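The Field Survey at Nurnside: Project Report
Introduction to Archaeology, Levness College
14 October 2020

Aim

The aim of this project was to find out whether the raised ground at Nurnside is the remains of a medieval farmstead, as the county map from the 1880s suggests, or a natural feature. The site is on private pasture between the Pennington road and the creek called the Baneo. It has never been excavated. Our group had permission to walk the field and collect from the surface, but no digging was allowed.

Method

We laid out a grid with tapes and canes over the part of the field that had been plowed in April. Each square was walked in one direction and then again at a right angle to it. Anything that looked worked or fired was bagged with the number of its square. The higher part of the field is still under grass, so we could only look at molehills and the worn patches by the gate.

Back at the college the finds were washed in plain water, dried on newspaper and sorted by material. Pottery was then sorted by fabric, using a hand lens and the reference sherds in the teaching collection. 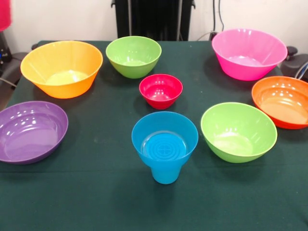

Sherds smaller than a thumbnail were weighed together and left out of the fabric counts.

Results

We collected 88 sherds. Most are a coarse gray ware with crushed shell in the clay, and several of these have soot on the outside. There were three pieces of green-glazed jug, one of them part of a handle. The rest is modern flowerpot and white china, which probably came in with manure.

The gray ware was not spread evenly. Nearly all of it came from six squares next to the grass, on the side nearest the creek. The squares along the road gave only modern material. We also found a lump of burned daub with the mark of a stick in it, and part of a whetstone.

Discussion

The cooking pot and the jug pieces fit a house of the 13th or 14th century. Their position suggests that the building stood on the part now under grass and that plowing has clipped its edge. The daub supports this, although a single piece is weak evidence.

There are problems with the results. The light was poor on the second visit and some squares may have been searched less well than others. We also had more practice by the end, and the squares near the creek were walked last. This could explain part of the difference, but we do not think it explains all of it.

A resistance survey of the grass would show whether there are wall footings. The college has a meter, and the landowner has said the field will be free of cattle in spring.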